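Moved from Domdale to Owino in May and I've had a few people ask how the bus commute is, so a short thread. 1/

The 33 is the one you want. It leaves from outside the Trakska shop, not from the station like the old timetable says. The stop is on the hill side of the road. 2/

First bus I can use is 6.40. The next one is full by the time it gets to the bridge and you'll stand the whole way. I've done both and I'd take the early start. 3/

Tickets: a day return costs more than two singles if you travel before 7. I asked the driver and he said yes, he knows. Buy the singles. 4/

The Flikance app shows live times but it drops buses that are running late — they vanish from the list and then turn up. If yours disappears, stay at the stop for a bit. 5/

Coming home is slower. Roadworks by the school have three-way lights and the bus sits there through 2 changes most evenings. Bring a book. I'm on my third since I moved. 6/

If you get travel sick, avoid the back row after the quarry turn. Left side has the better view and gets the sun in your eyes in the morning. 7/

Bukola Akande put me on to the cut-through behind the allotments, which saves me the walk round by the main road. It's muddy after rain and there's no lighting, so I wouldn't bother with it in winter. 8/

Will add to this when the new timetable comes out. Few pictures to finish. 9/9
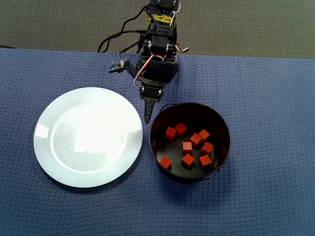
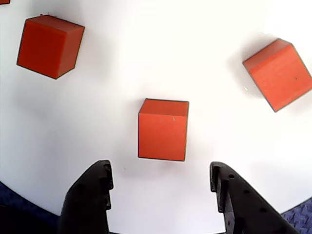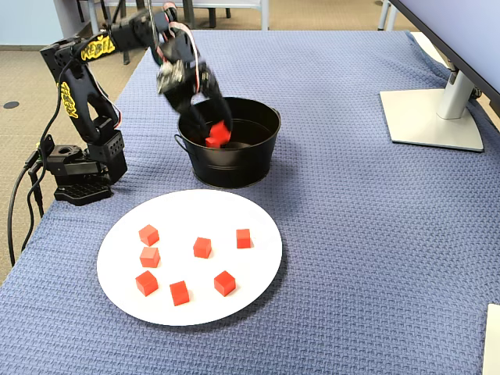 Blue cloth in the first and last, red cubes in the second.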